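ホーム　お知らせ　募集　貸し出し　よくある質問　お問い合わせ

寝室の「ちょい置き」を考える会　参加者の募集

はじめまして。Pokardという小さな団体で暮らしの道具の貸し出しをしています、ディマス・ヌグロホです。日本に住んで長くなりましたが、書く日本語にはまだ自信がありませんので、わかりにくいところがありましたら、どうぞ遠慮なく質問してください。

12月から、寝室の小さな家具と手さげのかごを使って生活してみてくださる方を募集します。キャビネットとかごを一組ずつお貸しします。参加する方は、それを自分の寝室に置いて、普段のとおりに使い、短い記録を書いてください。

この会を始めたきっかけは、私の家の話です。寝る前に、果物や読みかけの本、めがね、薬などを台所や居間から寝室へ運びます。手で持てば一つか二つしか持てません。何度も往復するのが面倒で、結局ベッドの上や床に置いてしまいます。朝になると、めがねをさがします。同じような経験のある方は多いのではないかと思い、仲間のレオニー・ヘナレに話しましたら、彼女の家では買い物かごを部屋から部屋へ持って歩いているそうです。かごのまま運んで、かごのままキャビネットの上に置きます。中身を出しません。私はこの方法がとても気に入りました。

それで、かごのまま置くのがよいのか、中身を出して並べるのがよいのか、床に置くのはどうなのか、いろいろな家の話を集めることにしました。

白いキャビネットと赤いかごの組み合わせです。

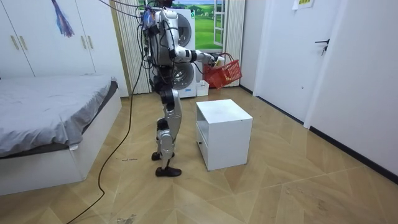
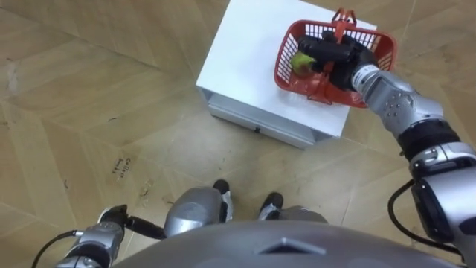
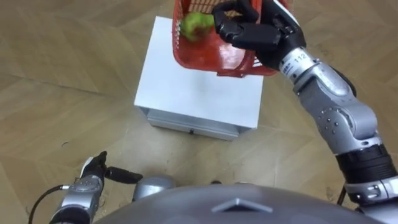
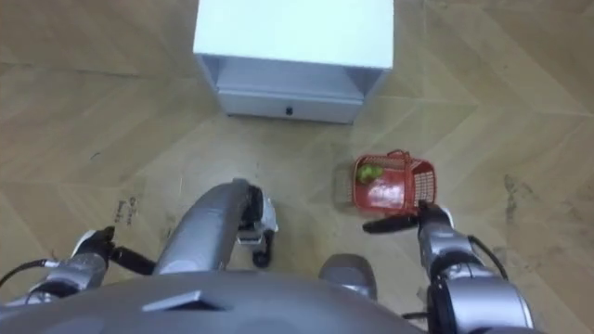 お貸しする期間は8週間です。初めの半分はかごを必ずキャビネットの上に置いてください。残りの半分は、置き場所を自由に決めてください。ベッドの足もとでも、窓の下でも、別の部屋でもかまいません。途中で気持ちが変わって場所を動かしたときは、そのことも記録に書いてください。動かした理由は、私たちが一番知りたいことです。

【お願いすること】
・夜、寝る前に、かごに何を入れて寝室へ運んだかを書く（一行で十分です）
・朝、かごの中に残っていたものを書く
・キャビネットの上に、かご以外のものが増えたときに書く
・期間の終わりに、電話またはお茶の席で一時間ほどお話をする

毎日書くのが難しいときは、休んでください。あとから思い出して無理に書いた記録より、空白のほうが助かります。記録の用紙は紙のものと、パソコンで書けるものがあります。手書きの文字がきれいでなくても、読む係のスマティ・パラニアッパンさんは私の字で慣れていますので、心配はいりません。

【参加できる方】
・自分の寝室、または家族と一緒の寝室がある方
・寝室の床に、小さなキャビネットを一つ置ける場所がある方
・期間中に引っ越しの予定がない方

年齢や国籍は問いません。一人暮らしの方も、小さいお子さんのいる方も歓迎です。片付けが得意である必要はありません。以前の募集では、部屋がきれいでないからと言って応募をやめた方がいて、たいへん残念でした。記録のために片付けをしないでください。いつもの寝室が知りたいのです。

日本語以外では、英語とインドネシア語で記録を書くことができます。ドイツ語は、エルフリーデ・ヘンマーリさんが読める時期だけ受け付けますので、先に相談してください。

【人数】
26名以上の方に参加していただきたいと考えています。家の広さや家族の人数が同じような方ばかりにならないよう、応募のときに少しだけ住まいのことをお聞きします。場合によっては、次の回までお待ちいただくことがあります。

【謝礼】
お一人3,000円をお渡しします。最後のお話が終わったときに、現金で封筒に入れてお渡しします。途中でやめた方にも、記録を書いた期間の分をお渡しします。キャビネットの運搬は私たちがします。かごは軽いので、できれば事務所へ取りに来てください。

【入れないでほしいもの】
かごには格子の穴があります。鍵や錠剤など小さいものは、袋に入れてから運んでください。水の入ったコップと、火のついたろうそくは入れないでください。果物は何でもかまいませんが、熟した柿は大変なことになります（私の経験です）。

キャビネットに小さい傷がついても、弁償は必要ありません。ただし、シールをはることと、色を塗ることはおやめください。お子さんがはってしまった場合は、はがさないで、そのまま返してください。はがすのは私たちのほうが慣れています。

【応募の方法】
事務所の受付に置いてある応募用紙に書いて出すか、郵便で送ってください。封筒に「ちょい置き係 988」と書いていただくと、早く私のところに届きます。用紙には次のことを書いてください。

・お名前と連絡先
・一緒に住んでいる方の人数
・今、寝る前に寝室へ持って行くもの
・それを今どこに置いているか
・電話に出やすい時間

説明会は夕方に一度行います。参加は自由です。実際のキャビネットとかごを持って、重さや高さを確かめることができます。お茶とお菓子を用意しますので、マグカップをお持ちください。

家に上がって写真を撮ることはありません。記録に書いてある名前は、読み終わったあとで消します。まとめたものは冊子にして、参加した方全員にお送りします。冊子に自分の記録を使ってほしくない方は、最後のお話のときに言ってくだされば、その部分を外します。

ご質問は事務所の受付でカーリーン・ラケナ、または私におたずねください。私は午前は配達で外に出ていることが多いので、午後のほうがつながりやすいです。

ちょい置き係　ディマス・ヌグロホ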